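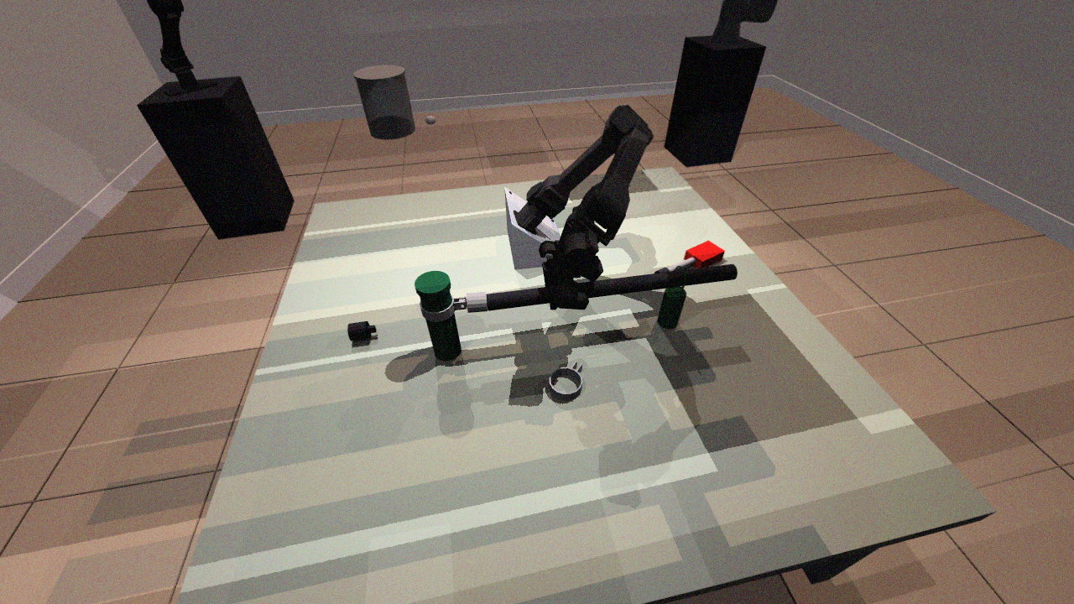
*Cream, muted teal and grey-green on a patterned tabletop*

## Pattern lovers wanted for our September home study

Do you have strong feelings about tablecloths? Have you ever repainted a kitchen twice in one summer and still wondered about the trim? Then we would love to hear from you!

Bostorel has been designing printed surfaces for tables, trays and shelves since 2009, and every so often we ask a group of ordinary households to live with our new patterns for a while and tell us what they think (good, bad, or "my husband can't stand it"). The new range is called Lightfoot, and we're looking for 300 people to try it out at home.

Taking part lasts 6 weeks. We'll mail you a sample panel, and you keep a short diary, just a few lines whenever something strikes you: how the colors look at breakfast, whether crumbs show, what your guests say. At the end there's a friendly phone chat of roughly half an hour.

You should be 18 or over and have a table you use most days. Renters are very welcome, and so are messy eaters. You don't need any design background.

Everyone who finishes the diary gets a thank-you gift card and may keep the panel.

To sign up, write to Barry Bainbridge at the Bostorel studio in Fladutton and tell him a little about your home and who eats there. He reads every letter himself, so please allow him a few days to reply.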